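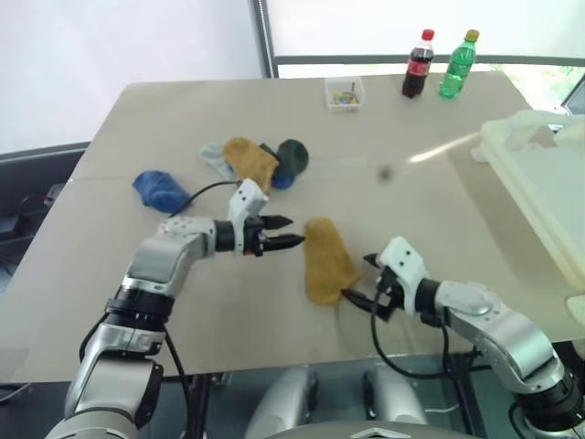
Which socks count as a pair in Wanness?

Two socks count as a pair when they match in color group, length class, cuff type and knit, and when the difference in foot length is small enough that the toes line up with the heels laid together. Wear is ignored. A faded sock and a fresh one from the same pack are still a pair, with the fade recorded in the notes field.

Wanness: a record of household socks and how they are sorted

Summary

Wanness is a small tabular data set about sorting socks on a table after laundry. It holds one row per sock, one row per sorting session, and a set of written rules for pairing, laying out and putting away. It covers 69 socks, 21 of which have no mate. The unmatched socks were kept on purpose. Most laundry lists assume an even number of everything and are hard to use for that reason.

The rules were first written by Shuzhen Lu as a sheet for the Yuan household project. Wenjie Ren turned the sheet into tables and added the color groups. Hosting is on Trivodeck, under the same name.

Contents

The release has four files.

socks.csv
One row per sock. Fields: sock_id, color_group, length_class, cuff, knit, mate_id, wear, notes.

sessions.csv
One row per sorting session. Fields: session_id, month, start_time, surface, others_on_table, start_state, end_state, notes.

rules.txt
The sorting rules, in the order they are applied.

changes.txt
Changes between versions, newest first.

All files are UTF-8 with commas as separators. Notes fields are quoted. Empty cells mean not recorded. A mate_id of "none" means the sock was checked against the full list and has no mate, which should not be confused with an empty cell.

Color groups

Color is recorded by group and not by shade. The groups are mustard, gray-blue, gray, white, black, navy, brown and mixed. Mustard includes yellow-browns. Gray-blue is kept apart from gray because the two were confused too often under warm bulbs in the evening sessions, and a pale gray-blue sock half under something darker is still the most common source of corrections.

Use "mixed" only when no single color covers most of the sock. A contrast toe or heel does not make a sock mixed. Write the contrast in the notes.

Length classes

Length is taken flat, unstretched, from heel to cuff edge. The classes are no-show, ankle, crew and knee. A sock with a rolled cuff is unrolled first. A sock that has lost its elastic goes in the class it was sold as, if known, and otherwise by measurement.

Start state

Each session begins with the socks in one of these states:

pile: socks overlap, and at least one is partly covered
spread: socks are apart, none covered
mixed: a pile with one or more single socks set away from it

A mixed start is typical once sorting is under way on a large table. One mustard sock may be out in front while the second lies across the pile farther back, over the gray-blue. Such a session is entered as mixed even if only one sock is away from the pile. The state is judged at the start time and is not revised later.

Other things on the table

The others_on_table field lists anything on the surface besides socks. Common values are bottle, small container, bin and basket. Enter the general word. Do not enter contents unless the item has been opened and checked. Two bottles are entered as "bottle; bottle" so that they can be split and counted by a script.

Large bins should be listed even when they stay on the table for the whole session. Earlier versions left them out, and several rows from before November have been corrected from the handwritten sheets.

Surface

Surface is a short free text, normally a color and a type, such as "greige table". A seam or join in the tabletop can be added in the notes. Some sorters used the seam as a line between sorted and unsorted socks, and the notes say so where it applies. Material is left out unless the owner gave it.

Sorting rules, short form

The full text is in rules.txt.

1. Take one sock from the pile and lay it flat, lengthwise, with clear table on both sides.
2. Look for its mate by color group first, then length class.
3. Lift the mate out by the cuff. Do not pull by the toe from under other socks.
4. Lay the mate on the first sock, heel to heel.
5. Check the cuff and knit. If either differs, return the second sock to the pile and leave the first where it is.
6. Fold the pair once across the middle. Do not turn one cuff over the other.
7. Place the pair in the bin or basket.
8. When no mate is found, set the sock aside and record it at the end of the session.

Rule 6 was disputed. Turning the cuff keeps a pair together in a drawer but stretches the elastic, and the wear field was getting hard to read for socks stored that way. The single fold was kept.

Collection

Sessions were recorded on paper and typed in afterward. Handwritten notes run to some 40 pages and are not part of the release. Start times are to the nearest quarter hour. End state was entered before the table was cleared.

The wear field was filled in by one person, Wenjie Ren, with the terms new, worn, thin and holed. Color groups were entered by both authors separately and compared. Disagreements were settled in daylight.

Known problems

Inside-out socks were not flagged in early sessions. Knit is unreliable for those rows.

Black and navy are probably mixed up in the late sessions. Treat them as one group if the difference matters to your work.

A mate_id can point to a sock that was later thrown out. The row for the discarded sock is kept, with "discarded" in the notes.

Children's socks are too few to say anything about.

Related material

The storage labels come from the Jidance drawer sheet and are used here with small spelling changes. The sheet uses "short" for both no-show and ankle, so its rows cannot be merged directly with the length classes above.

Use and corrections

The tables may be copied and changed for any purpose, with the name Wanness and the version kept in the copy. Corrections should give the sock_id or session_id, the field, the old value and the new value. Send them through the Trivodeck page. Corrections to color group need a note on the light they were checked under.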